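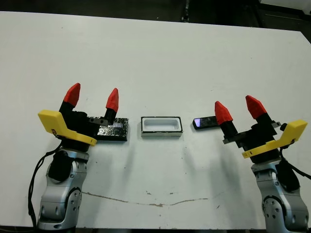
Wurkdale Tool Library: Questions We Get Asked

Do I have to live in Wurkdale to join?

No. You have to be able to get here during opening hours, which weeds out more people than a residency rule would. We have members who drive in from Ivusberg every other Saturday for the tile saw, and they are among our most punctual.

What does it cost?

A household membership is $60 a year. That covers as many loans as you like, up to 3 tools at a time. A drill and its case of bits count as one tool. A ladder counts as one tool no matter how far it extends. Members have argued both points at length and the answer stays the same.

How long can I keep something?

One week. You can renew once by phone if there's no waiting list. There is always a waiting list for the pressure washer between April and the first frost, so please don't call to ask. Pick a date on the sheet at the desk and plan your dirty patio accordingly.

What happens if I bring it back late?

A dollar a day per tool, and the next person on the list gets your first name. We find the second part works better.

What if I break it?

Tell us. Things wear out, and a snapped blade or a tired cord costs you nothing. If you ran the wet saw dry or used a wood chisel to open paint, we'll ask you to pay toward a replacement. We can tell when it was paint.

Can I borrow the chainsaw?

You can once you've taken the safety class, which runs on the first Thursday evening of the month in the back half of the building. It takes two hours. Having grown up on a farm doesn't get you out of it - most of the people in that class grew up on a farm.

Do you take donations?

Gladly, with limits. We want hand tools in any state short of powder, and power tools that run. We don't want half-used caulk, jars of mixed screws, or a third radial arm saw. If you are clearing out a relative's garage, call first and we'll come and look. Leaving it all against the door on a Sunday night is how we came to own 536 paint stirrers.

Will somebody show me how to use what I borrow?

For five minutes at the desk, yes. For longer than that, come to Fix-It Night, when Sipho Swanepoel and whoever else has turned up will look over your shoulder and wince. Bring the thing you're fixing. If it's a deck, bring photos.

How many tools do you have?

More than 300 on the shelves. The printed catalog was last updated in June, so it still lists the old Jekard sander, which has gone to its reward, and leaves out both of the new post-hole diggers.

Where do I park?

Behind the building, off the alley. The spaces in front belong to Pretorius Upholstery next door. They have been very patient with us and would like to stop.

Related pages
Membership form and house rules
Fix-It Night: what to bring
Sharpening: mowers, shears, kitchen knives
Winter closing dates
The waiting list, explained again

Comments (3)

marge_t
Does the dollar a day count days you're closed? Asking about a hedge trimmer.

Desk
Yes, Marge. There's a drop box for small stuff, but not for the trimmer. Please stop trying to make it fit.

Denny K.
Took the chainsaw class last month. Grew up on a farm. Learned two things I'd rather not go into.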